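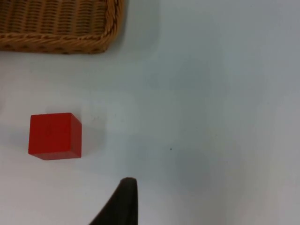

Dondider Robotics Club: the pick-and-place project
Posted June 16, 2024 by Kuldeep Jaiswal

The brief for this year's intermediate group fitted on one line: get the arm to put things in the basket. Everyone thought this would take an afternoon. It is now the longest-running project the club has had, if you leave out the kettle timer, and we do leave out the kettle timer.

The arm is called Cloma. The software that tells it what to do is called Baudry, after a vote that I have been asked not to reopen. Between them they have learned to do, slowly and with great ceremony, what any toddler does for fun.

The cube came first. A cube is the kindest shape there is: flat sides, no rolling, no opinions. Nindari team wrote the approach routine and then rewrote it when they found that "down" and "towards the basket" had been given the same sign.
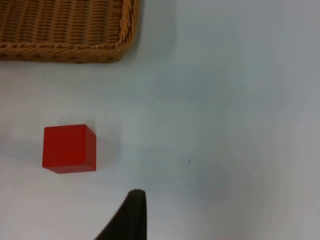
Most of the work is in the waiting. Baudry takes a look, thinks, takes another look, and the group stands there with the patience of people at a bus stop. Our log file has 924 entries in it and a good many of them say "still looking". The target is 1000 before the summer break, a number picked for being round.

We also learned a lot about red. The colour finder was set up on the cube alone and was very sure of itself. Then the cylinder joined in, also red, and it became a good deal less sure. Line 402 of the script now carries a comment which I have edited for the younger members.
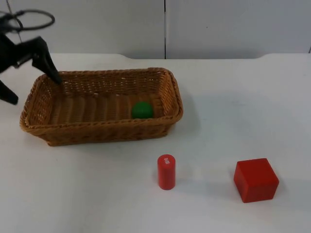

Green ball in the basket, red cylinder and red cube still out on the table. Anyone who has ever tried to tidy a bedroom will know the feeling.

The ball was meant to be the hard one, so the planning sheet gave it 2 sessions and the cylinder none at all. The planning sheet has been revised.

The group starts up again in August. Newcomers are welcome, no experience needed, though a high tolerance for watching a basket would help. Bring a laptop if you have one and a snack in any case.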